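Home News Releases Services Contact

FOR RELEASE 24 August 2019

Prarkent County to Open Small Business Permit Office in September

PRARKENT — County Executive Ramiro Llorente announced that a permit office for small businesses will open in September on the ground floor of the Campos Building. Owners will be able to file, pay for and pick up most county permits at one counter.

Under the current system, a person opening a restaurant or a repair shop deals with 4 separate departments in two buildings. The county issued 142 new business permits in the first half of the year. Staff found that the same address and ownership details were entered again by each department, and that a mistake in one file often held up the others.

"We asked business owners where they were losing time, and most of them said it was the paperwork between departments," Llorente said. "They should be able to hand us one application and get one answer."

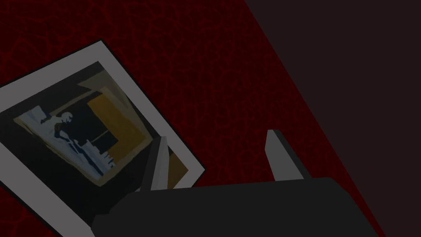
What the office will handle

The new counter will accept applications for general business permits, sign permits, food service permits and home occupation permits. Building permits and liquor licenses will stay with their present departments, although staff can look up the status of either one on request.

The office will have 7 employees, all moved from existing positions. No new jobs were added to the county budget for it. Estíbaliz Iglesias, deputy director of licensing, will run the office and report to the Department of Commerce.

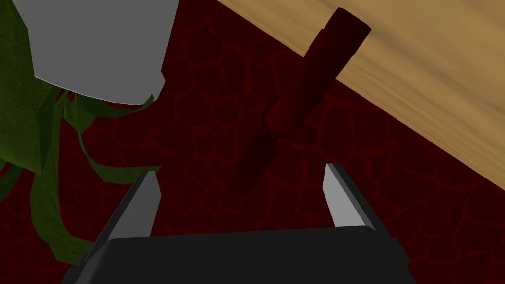 Iglesias said the county has set a limit of 60 days for a decision on any complete application. If a department needs more time, it will have to send the applicant a written notice with the reason and a new date. "Complete" means all forms are signed and the fee is paid — applicants will get a checklist at the counter.

Applications filed before the office opens do not need to be filed again. They will be moved over with their original filing dates.

The county will also hold evening hours at the Indis branch library twice a month for owners who cannot come in during the workday. A similar schedule for Flidico is under review and depends on room space at the town hall there.

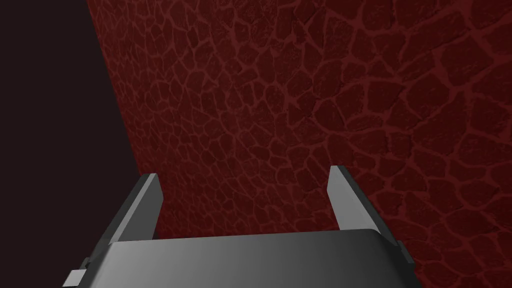
Fees and public comment

Permit fees will not change this year. A proposed combined fee for owners who need more than one permit goes to the County Council later in the fall. Written comments on the proposal may be mailed or dropped off at the County Executive's office during business hours.

Media contact: Office of the County Executive, Prarkent County

© 2019 Prarkent County Government | Contact Us | Back to top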